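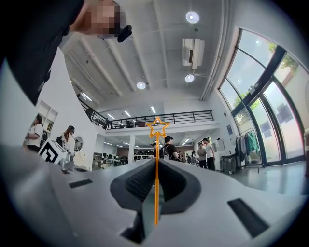 *3 min read*

**Re: [olton-list] the word limit on posts**

On a grey morning in January, the Olton list wrote:

> Could we please agree on a maximum length? I read these on the bus. The last post about the Lesness footpath was 2,000 words and I missed my stop. I still don't know whether the footpath is open.

It's open. It was open the whole time. That was in the second-to-last paragraph, after the history of the stile.

I wrote the thing, so I suppose I should answer. I went back to it last night with a cup of tea and a red pen and tried to get it down to something a person could finish between two bus stops. My first pass took out 21 words, most of them "rather." The second pass was harder on me. I cut the part about the drainage dispute, which I still think is the best part, and the long bit where I compare our path signs with the ones in Osau. I have been to Osau once, for a weekend, and it has shown up in nearly everything I've posted to this list. Fine. I can see how that would wear on people.

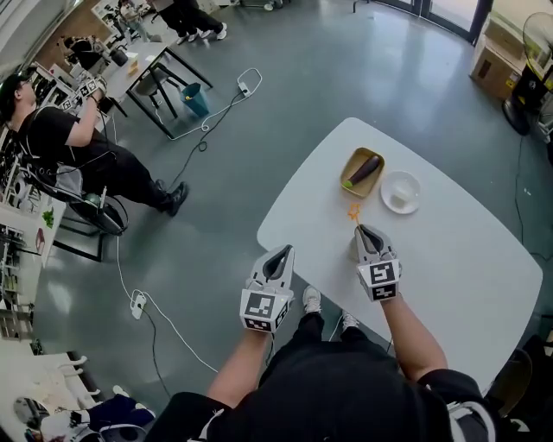 What was left came to 623 words and said the same thing, except for the drainage. If anyone wants the drainage, write to me off list and I'll send it to you with the footnotes.

As for a limit, I'm against it, as you'd expect from the guilty party. We had one years ago on the old Żak server, where the software chopped everything at the bottom whether you'd finished or not. People got around it by posting in parts. One complaint about hedge trimming ran to part 9, and the replies to part 2 kept landing after part 6, so you had folks arguing about a hedge that had already been cut. I would take one long message over that any day of the year.

My counteroffer is that we put the answer in the first line. "Path open, mud bad, details below." Then the bus riders can get off where they meant to, and the rest of you can stay on for the stile. I'd also like us to trim what we quote. The digest that came this morning had the same footpath post in it four times, each one pushed a little farther to the right, until the last was a column of single words down the edge of my screen.

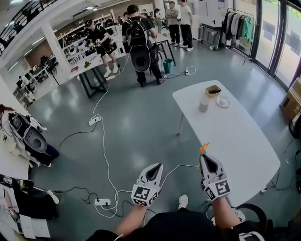

A reply has already come in from Lesness, saying that a first-line answer is all very well but half the posts on this list don't have an answer in them, and what is the first line supposed to say then? I've thought about it over lunch. I'd suggest "No news, some opinions."

The shorter footpath post goes out tonight under the old subject line. Please delete the long one, or at least stop quoting it.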